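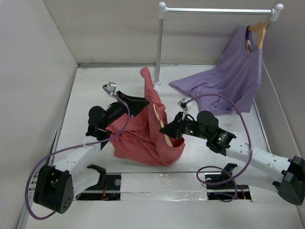
Figure 2. Garment handling in an enclosed workspace with two robot arms and a small clothes rack.

One reviewer of our first draft wondered whether the Stumstead leaf was a leaf at all, and suggested that we had named a new species of mud. The remark stung, and it sent us back to the slab in January with a better lamp.

3.2 Preservation and identity

The slab comes from the lower shale at Stumstead, a quarry that has given up 312 plant fragments since digging began, most of them stems and nearly all of them dull. Ours shows a midrib and 33 side veins, along with a scatter of dark spots that we read as fungal fruiting bodies. Earlier workers at the Trivmont site described similar spots as insect damage, mineral stain and, in one field notebook, lunch.

Under the microscope the spots have a raised rim and a central pore. Mineral stain does not usually go to that much trouble. We found the same structure in 2 fragments from the Humari beds, where the leaves are better preserved but the labels are worse.

We cannot say whether the fungus killed the leaf or moved in afterward. Vein tissue beside the spots is slightly thickened, and in living plants this is often a response to infection – though living plants also thicken for reasons of their own. The Ismail collection holds 3000 unsorted pieces from the same shale, and until they have been sorted we treat the fungus as a lodger and leave the question of murder open.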